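Speaker notes, Puvell hand-held gripper kit, product review talk
May 31, 2023
Slot is 20 minutes plus questions. Slides 1 and 2 are title and agenda, skip fast.

Slide 3. What we bought
The Puvell kit comes as a hand-held gripper, a charger, a case and a one-year Mallum software license. Price was $4000 for the kit. The license renews at $420 a year. Say both numbers out loud, people in the back can't read the table.
We paid full price. Puvell did not see these notes.

Slide 4. What we wanted it for
Tabletop pick-and-place demonstrations in ordinary homes. Small household things, mixed shapes, no fixtures. The operator holds the gripper by the handle, does the task by hand, and Mallum turns the recording into training data for the arm in the lab. Our old way was driving the arm remotely, and that kept us in the lab.

Slide 5. At work
Leave this one up while talking about objects.
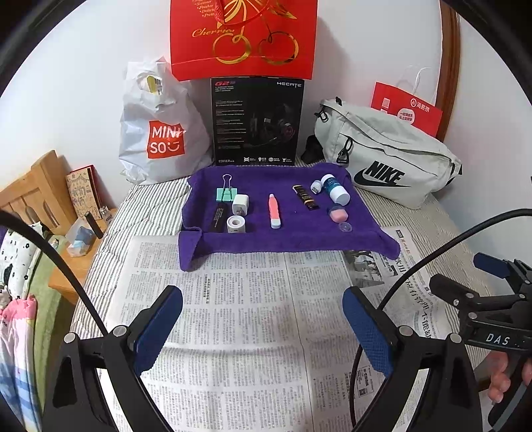
Speaker: Puvell review, Solís office

Points to make:
The work surface is a towel on a bed. The newspaper in front is fine too. The kit does not ask for a table or a printed marker board.
The binder clip with its handles up is a good test of finger alignment. If the two pads don't meet square, thin wire shows it right away.
The black and gold stick lies diagonally, so the wrist has to turn before the fingers close. Watch new operators on this. They tend to lean their whole body over.
Clear plastic lid: hardest item on the towel for Mallum. Depth on clear plastic was poor in our trials and we ended up labeling those by hand.
Bottle on its side: ask the room who would grab it by the neck. Most people do. Middle of the body works better with these pads.

Slide 6. What we liked
Setup is short. New operators were recording usable takes on their first day.
The blue textured pads grip well and come off with one tool. We replaced 3 pairs from January until now.
Cable is long enough for a bed or a kitchen counter.

Slide 7. What we didn't like
Weight. After a long session the wrist is tired, and the takes get sloppy before the operator notices. We now stop for a break every 7 takes.
The cable can swing into view on wide moves. Tape helps a little.
Mallum export fails without a message when the disk is full. Reported, no fix yet.

Slide 8. Compared with Wusmont
We had the Wusmont kit on loan. It is lighter and has no cable, but the fingers flex on anything heavier than a full bottle. Support was quicker at Puvell. If you only record light items, look at Wusmont first.

Slide 9. Recommendation
Buy one, train two operators on it, then decide on a second. Budget for pads and the renewal.

Questions. Likely one: can you use the data without Mallum? Yes, raw video exports, but you lose the finger width readings.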